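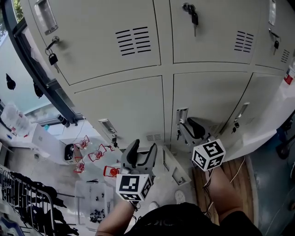 Rokberg opens a day locker room at its Vollby building

November

By the Rokberg front desk team

VOLLBY. We have lockers! If you've ever carried a winter coat, a gym bag and a bike helmet through our building for a whole afternoon, you already know why I'm happy to be the one writing this. Starting this month, the old mail room on the ground floor at Rokberg Vollby is a day locker room, open to everybody who rents a desk, takes a class or just comes in for a meeting.

I've worked the front desk here long enough to remember when "storage" meant a row of hooks and whatever you could push under your chair. People left things with us, too. We had umbrellas, cake boxes, a cello one time (it stayed two nights), and a shelf behind the desk that got so full we couldn't open the printer drawer. So when the mail moved upstairs in the spring and the room came free, I asked for lockers before anybody could ask for a second copier.

What we got is light gray metal, which I wasn't sure about on paper. I'd wanted something brighter, maybe a nice green. But gray goes with the floor and it wipes down in a minute, and I've come around. The pull handles are silver and set back into the doors, so your sleeve doesn't catch on them when you squeeze past with a bag on each shoulder. The doors have black vent slots as well, and I'd like to thank whoever thought of that on behalf of anyone who has ever stored running shoes next to their lunch.

The locks work with plain old keys. We talked about this a lot! The first quote we had was for keypads, and the second was for a phone app, and I sat through both demos and forgot my own code in the first one. A key is easy. You find a free locker with the key in the door, you put your things in, you turn it, you take the key with you. When you're done, empty the locker and leave the key in the lock for the next person. The fobs are black and small enough for a coin pocket, though I'd clip yours to something, and please don't hang it on your car keys and drive home with it. I say this as a person who did exactly that during the trial week.

Arellano, the shop-fitting firm from across the canal, did the room for us. They took out the old sorting shelves, patched the walls, leveled the floor (it sloped, and we'd all gotten so used to it that we leaned) and put the lockers in. The whole job took 2 weeks and they swept up every evening, so the ceramics class next door kept running right through it. The budget was $4000 for the room work, with the lockers bought separately, and they came in under. What was left over went toward a bench and a decent mirror. The bench was my idea. You can't change your boots standing up, or at least I can't.

Now for the numbers, for those of you who like them. We had 2776 visits through the front door last month, which is the busiest we've been since we opened, and 458 people filled in our little card asking what they'd change about the building. Somewhere to put their stuff came first by a mile. Better coffee came second, and yes, we read those cards too, and there's a new machine on order. Parking came third and I'm afraid I can't do much about the parking.

A few things to know before you come by:

The lockers are free and they're for the day. We close at 9 in the evening and anything still inside after that goes behind the front desk, where you can pick it up once you've told us what's in the bag. We'd much prefer not to go through your things, so do give the locker a last look before you head out.

Food is fine if it's wrapped and going home with you. Fish is a no. Wet umbrellas go in the stand by the door, and paint, glaze and anything else with a lid that might pop should stay in the studio.

If you lose a key, come and tell us right away. We keep spares, we won't be cross, and there's no charge the first time. There is a small one the second time, which pays for the new key and goes nowhere else.

Please don't put stickers on the doors. I know it's tempting. There's a big cork board in the hallway with plenty of space for flyers, band posters and lost cat notices.

If bending or reaching is hard for you, ask at the desk and we'll set aside a locker at a height that suits you. You don't have to explain anything. We can also hold the same one for you each time you visit, so you're not hunting for it.

Next on our list is the hallway outside, which needs paint and better light. Gritance, who look after our signs, are making us a proper one for the locker room door, and until it arrives you'll have to go by my handwriting on a sheet of paper. Turn left after the elevator, go past the ceramics room, and if you've reached the bike racks you've gone too far.

Come and have a look, even if you've got nothing to store! We're having coffee and cinnamon buns in the hallway every afternoon at 4 through the end of the month, and I'll be there with a plate in one hand and a spare key in the other. Local press are very welcome, and you can take pictures of the room as long as you ask before getting anyone's belongings in them.

For questions, or to book a visit, stop by or call the Rokberg Vollby front desk between 8 in the morning and 9 in the evening.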